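Yellow Baskets and Other Small Victories

8/16/25

I have been on a sorting kick all summer and I am still not tired of it! It started with one drawer in the kitchen (batteries, rubber bands, a key to a bike lock I no longer own) and now I can't walk past a flat surface without wanting to put a little bin on it.

My friend Lachlan MacBrayne is to blame. He moved into a place in Ellcombe last October and did the whole apartment with those small slotted plastic baskets, the kind you used to get at the dime store for clothespins or strawberries. I went over for dinner and spent more time looking in his cabinets than eating. Tea in one, onions in another, all his tape and string in a third. I went home and ordered 5 of them that same night.

What I love is how easy they are to live with. You can see what's inside without lifting anything. They rinse clean in the sink. If you hate where you put one, you pick it up and move it, and you haven't drilled a hole in anything. I tried the pretty woven ones first and they shed all over my pantry shelf, so those now hold yarn and we are all happier. 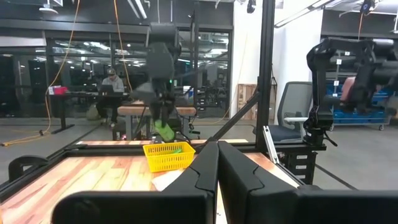
Color is the part I changed my mind about. I was a clear-bins-only person for years, and then I noticed how much faster I put things away when the basket is bright enough to catch my eye from the doorway. Yellow is my favorite for this, hands down. On a pale wood tabletop like that one, a little yellow basket with latticed sides shows up right away, and something green dropped inside it still shows over the rim. So now yellow means "stuff that belongs in another room," and I empty it every night before bed. Well, most nights.

The other change is that I leave one spot on the table for paper and only paper. Mail, permission slips, the grocery list. Once a basket lands on top of the paper I won't see that paper again until it's overdue, so they each get their own side.

Yiğit Gündoğdu wrote in the comments last time to ask what size to buy for a desk. Go smaller than you think! A big basket turns into a junk drawer with no lid (ask me about the one by my printer, or please don't). A small one fills up, and then you have to deal with it, and that takes maybe a song and a half if you put music on.

Next up is the hall closet, and I'm a little scared of it. There are 3 vacuum attachments in there that don't fit the vacuum we own. I'll post the before pictures if I'm feeling brave, and if you have a good way to store wrapping paper rolls standing up, please tell me, mine keep falling on the cat.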